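Teaching a Two-Arm Robot to Load the Washer, Part 3: Placement, Tape and the Door

Posted 2024-02-25 in Shop Projects

Okay, so the arms are bolted on, the motors have their IDs, and if you followed part 2 you can puppet both sides from the leader arms without anything smacking into anything else. Now comes the part I'd been looking forward to since October: putting the thing in front of a real washing machine and getting it to do laundry chores!

I build in the shared workshop at Pedorside, where Remzi Canpolat has the bench next to mine and very strong feelings about cable ties. You can do all of this at home too. You just need a front loader with enough open floor in front of it.

What you'll need

Two follower arms with grippers, on your base
The pair of leader arms
A front-loading washer
A laundry basket with low sides
One soft, light thing to load (I like a plush toy, more on that below)
Black tape for the floor
A free afternoon

Step 1. Park the base and mark the floor

Roll the base up until both grippers can get to the door rim with the elbows still a bit bent. If the arms are straight out they get weak and wobbly, and you'll hate every minute of it. Then put tape down on the floor. I skipped this the first day, somebody mopped, everything got shoved over, and my morning's recordings didn't match my afternoon's at all. Black tape shows up great on a gray floor.

Step 2. Set the basket

The basket goes right below the door, long side facing the machine. Leave enough of a gap that the grippers can come down on either side of it. Put your item in and don't fuss with it too much, you want it to land a little differently each time.

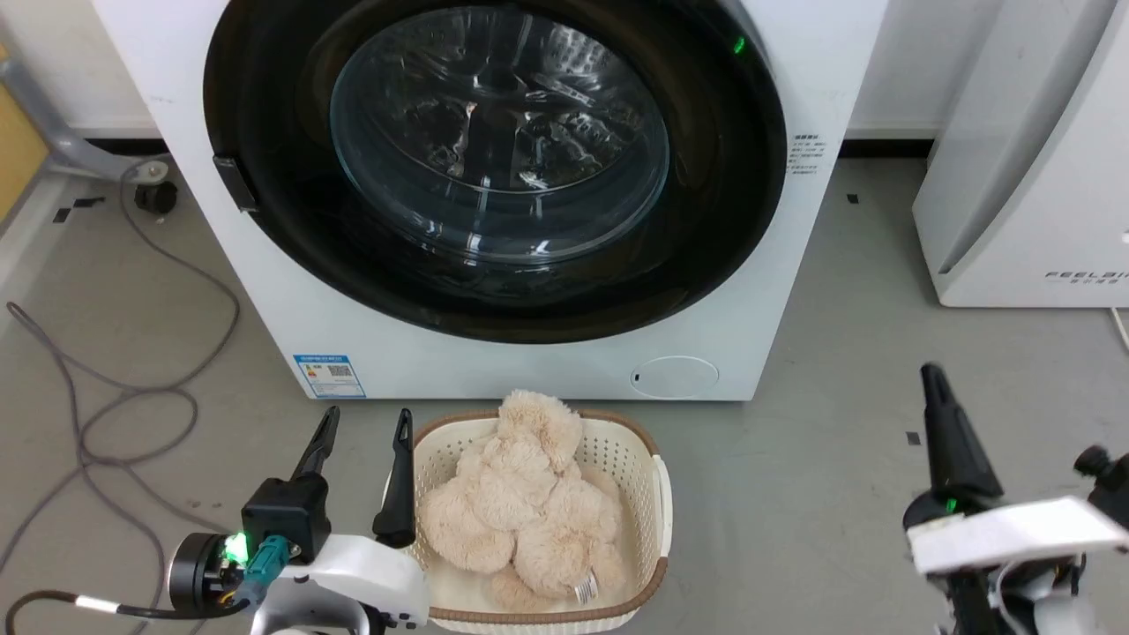

Ready to start: door shut, bear in the basket, one gripper on each side.

I started out with T-shirts and that was a mistake (for me, anyway). They slide, they fold over on themselves, and you spend the whole take chasing a sleeve. A fluffy bear is so much more forgiving! It squishes, it's easy to pinch almost anywhere, and the camera can find it without any trouble. Move on to shirts once the bear is boring.

Step 3. Open the door

Slow down here. Bring a finger in from the side, get it behind the edge of the door, and pull in an arc. Washer doors swing on a hinge (obvious, I know) but your hands will want to pull straight back, and then the finger pops off and you start over. Yavuz Çınar told me to practice it with the leader arms powered and my eyes on the hinge side. I felt silly and it worked.

If your latch is stiff, don't crank up the motor torque. I did that once and stripped a wrist gear on my old Molard arm. Change the angle you're pulling from first.

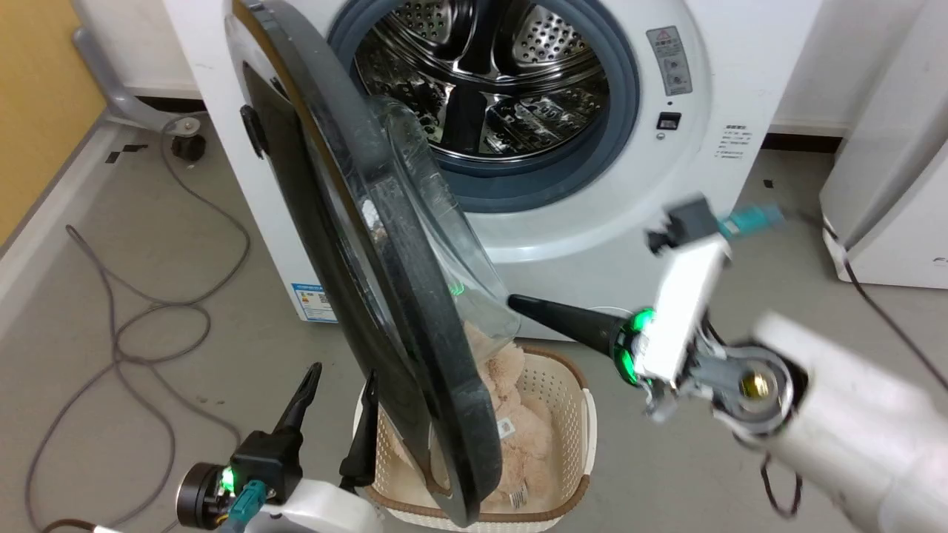 Once the door is moving, let go of the idea that one arm has to do the whole job. I use one to nudge the door along and keep the other low and out of the way. Push on the rim if you can, the glass is slippery and those skinny fingertips skate right across it. And check how far your door opens before you record, so you know where the basket needs to be when you reach down for the bear.

Step 4. Record your takes

I keep each take to 26 seconds or less. If I'm past that, I'm fumbling, and I don't want the robot learning my fumbles. My first usable batch was 18 takes, which was enough to see the arm head for the door on its own, and not enough for much else. Keep going. Between takes, close the door, put the bear back, and send both arms to their rest pose. Every 6 takes or so I stop and play a few back.

Problems I ran into

Gripper won't close all the way: recalibrate it with the jaws empty.
Motor drops out mid-take: push the connector in again and give the cable more slack at the wrist.
Arm stops short of the drum: move the base closer and redo your tape.

Part 4 will be training, and I'll put up my settings file then. If you're using a different washer, leave me a comment and tell me how your door latch behaves, I'm collecting those.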